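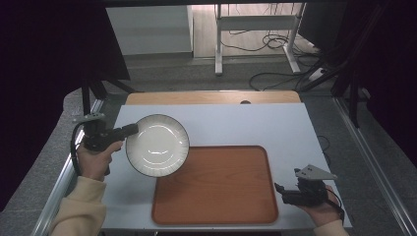

Clodis Hand-Held Gripper Pair – Self-Build Kit

Sold by Madwood. Designed by Dezső Szekeres and Jayanthi Pillai at the Trudari shared workshop.

The Clodis is a pair of hand-held grippers, left and right, for people building a two-armed robot at home or at a shared bench. You hold one in each hand and do the job yourself, picking things up and setting them down with the same kind of fingers your robot will have. The recordings are then used to teach the arms.

The kit suits table work with light household objects. Plates, trays, cups, boxes and folded cloths are all sensible things to start with. A plate is held by its rim, from the side, with the other hand left free to steady the tray or take the next item. It is not meant for tools, full pans or anything you would normally lift with two hands.

Price: £200 per pair, plus postage
Availability: in stock, packed to order
Skill level: you should have put together at least one printed kit before

What you get

Printed body parts for two grippers, left and right
Four fingers with fitted pads
One spare set of pads
Camera mount for each gripper
Trigger springs, bushings and all screws
Two cables, 3000 mm each
Printed build sheet

What you need to add

Two small cameras that fit the mount (the hole spacing is on the build sheet)
A computer with two free USB ports
A 2 mm hex key and a small cross-head screwdriver
Contact adhesive for replacing pads
A head camera, if you want a view of the whole table as well as the two close ones

The kit does not include a robot arm. The fingers fit the Clodis arm adaptor, sold separately, and the drawings are supplied with every order so that you can make an adaptor for a different arm.

Building it

Allow an evening for the pair. Build the left gripper first and finish it before opening the bag for the right one, as several parts are mirror images and easy to mix up. Press the bushings in by hand and check that each finger swings freely before the springs go on. If a finger sticks, take the bushing out and clean the hole with a round file. Don't oil it, as oil finds its way onto the pads.

Screws into plastic should be snug and no more. The two screws on top of each finger tip need checking again after the first day's use.

The cable leaves from the back of the gripper. Leave a loose loop beside your hand so that turning your wrist doesn't pull on the plug. Run the rest off the side of the table where it won't drag across the work.

Setting up a table

A plain table with a matt top is easiest. Glossy tops throw back the ceiling lights, and the close cameras struggle with that more than the head camera does. Even light from above works well. Patterned objects cause no trouble, and a wood-grain tray on a white table gives a clear edge for the close camera to pick out.

Keep sleeves clear of the trigger. Loose ones are fine as long as the cuff stays behind the handle.

Start with one short task and repeat it. Plate onto tray is a good first one. Change the starting place of the plate a little each time, and turn the tray now and then. In our own tests we needed 30 good recordings before the arms did anything useful, and a good many more for a task using both hands.

Pads

The inner face of each finger is covered by a pad that folds over the top edge of the tip. The pads are wearing parts. The first signs are pale scuffing along the fold and frayed edges, then strands or a loose flap at the lower end of the tip. A frayed pad will still hold a plate rim, but change both pads of a pair together once a flap can be lifted with a fingernail. If only one is changed, the grip pulls to one side.

Peel off the old pad, scrape away the glue and wipe the plastic with a dry cloth. Stick the new pad to the inner face first, fold it over the top, and leave it clamped overnight. Keep glue out of the screw holes.
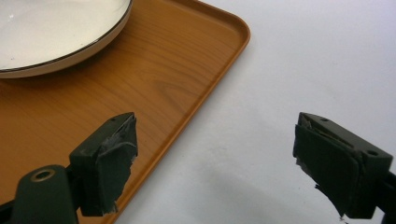 Specification

Grippers per kit: two
Fingers per gripper: two
Body and fingers: printed plastic
Pad width: 25 mm
Cable length: 3000 mm
Operation: hand trigger, no motor
Assembly: screws and bushings, no soldering

Changes to the current version

The finger tips are now boxier, which gives the pad a flatter face to sit on. The camera mount has moved to a separate part, so a cracked mount can be replaced without stripping the whole body. Fingers from the first version do not fit. Thanks to Cúc Phùng, who sent us her broken mounts in a jar, and to Yamuna Namboodiri for the mirrored drawings.

Spares

Pad set (four)
Finger, left or right, with pad
Camera mount
Trigger spring
Bushing pack
Replacement cable, 3000 mm

All spares can be ordered singly. Please say which version you have – the letter is inside the handle.

Returns and help

Unopened kits can be sent back within 30 days. Printed parts that arrive cracked or warped are replaced free. For build questions write to Dörte Janssen at Madwood, with a photo of the part and the letter from the handle. She answers most messages the next working day.

Page last updated July 19, 2019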